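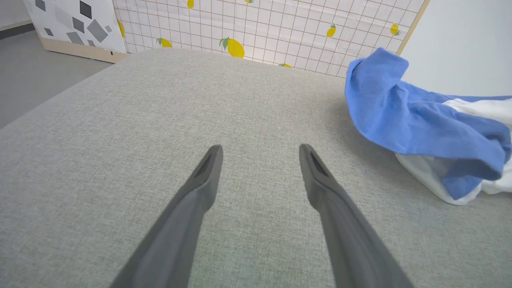
Two grey fingers, open

From: Elfriede Nolte
To: Jendholm residents list
Subject: Re: Bus timetable, again

Danica Pešek wrote:
> Does anyone know whether the 14 still stops at the Kleinschmidt
> bakery? The new timetable says yes, the sticker on the pole says
> no, and the driver this morning said it depends.
> Also, has the Dosari shelter been moved or has it just gone?

Danica,

It depends on the driver. The cheerful one stops if you wave. The other one stops if you wave and he has already slowed down for the speed bump, so stand by the speed bump.

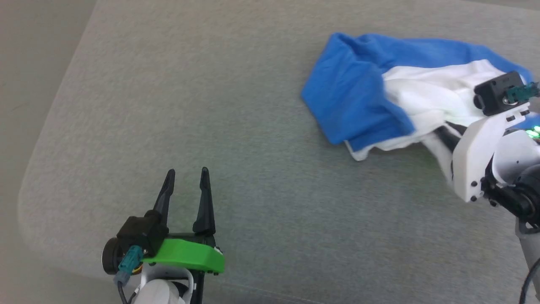 As for the timetable, I have read it twice with a ruler. There is a bus at 50 minutes past the hour and another at 59 minutes past, and then nothing until the next hour, when the two of them come along again like an old married couple. I wrote to Zemus in December to ask whether one of them might be persuaded to travel at half past. They thanked me for my interest in buses.

The Dosari shelter has been moved. It is now on the far side of the road, facing the hedge, where it keeps the rain off people going the wrong way. I'm told this is temporary – so was the old footbridge.
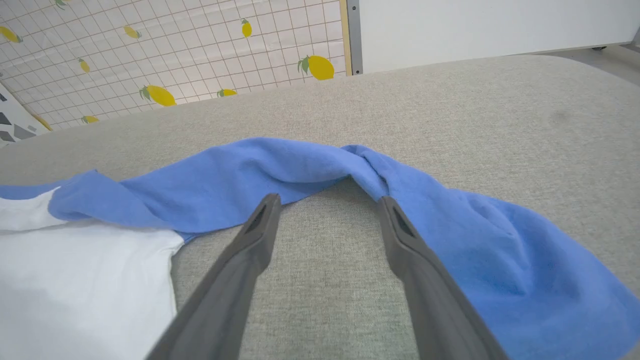 If you're only going as far as the station, I'd take the 3. It goes round by the allotments and adds a good bit to the journey, but it does turn up, and the heating works, mostly in summer.

I have a spare paper timetable if you want one. The Sunday page is missing. I don't think you'll notice the difference.

Elfriede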